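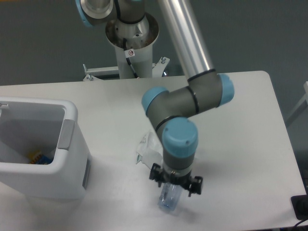
Before you mix anything, find yourself a good spot to work, because the Mistton starter kit asks very little of you except a bit of elbow room. A plain white tabletop with a small clear plastic container on it is all the workbench you need for feeding your sourdough starter – see-through sides let you watch the bubbles climb.

Mistton Kitchen > Guides > Starter Kit > First Feed
Thursday, June 6, 2019 – by Yesenia Ocampo

1. Put your empty container on the scales and write down its weight. You'll be glad of that number later in the week, I promise!

2. Spoon in 100 g of Rultwood wholemeal flour, then pour over 100 g of lukewarm water and stir until you can't find any dry bits hiding at the bottom.
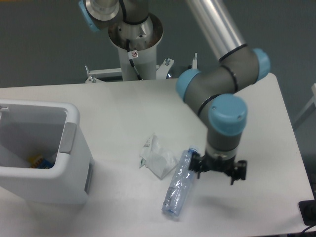

Can I use water straight from the tap?
In most homes tap water is fine, but if yours smells strongly of chlorine, leave a jug of it out overnight first.

3. Rest the lid on loosely and leave the mixture somewhere comfortable for a full day. In a warm August kitchen it may get going rather faster than you expect, 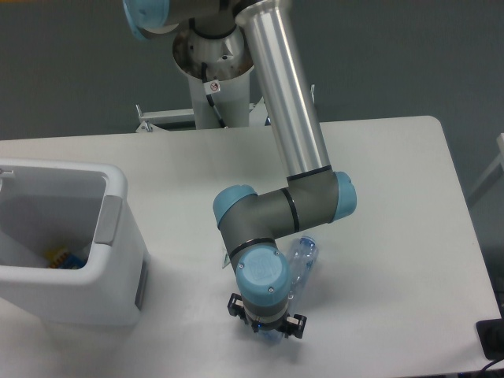 so do have a peek at it in the evening as well as the next morning, and stir it down if it's nearing the rim.

CAUTION: Never screw the lid down tight. The gas has to go somewhere – and it will.

4. On day two, throw away half and feed what's left with 50 g each of flour and water. Carry on like this every day until it doubles reliably between feeds.

Note: A grey liquid on top only means it's hungry. Stir it in or tip it off, whichever you prefer, and feed as usual.

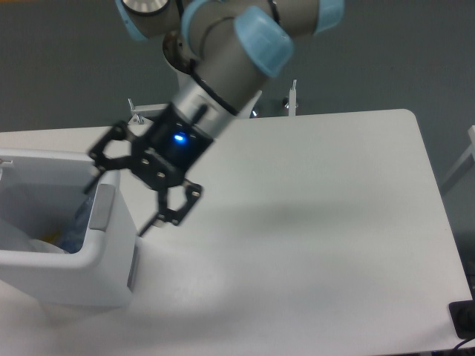
Keeping your starter in the fridge

Once it's lively, one feed a week will do.

Previous | Next | Contents | Contact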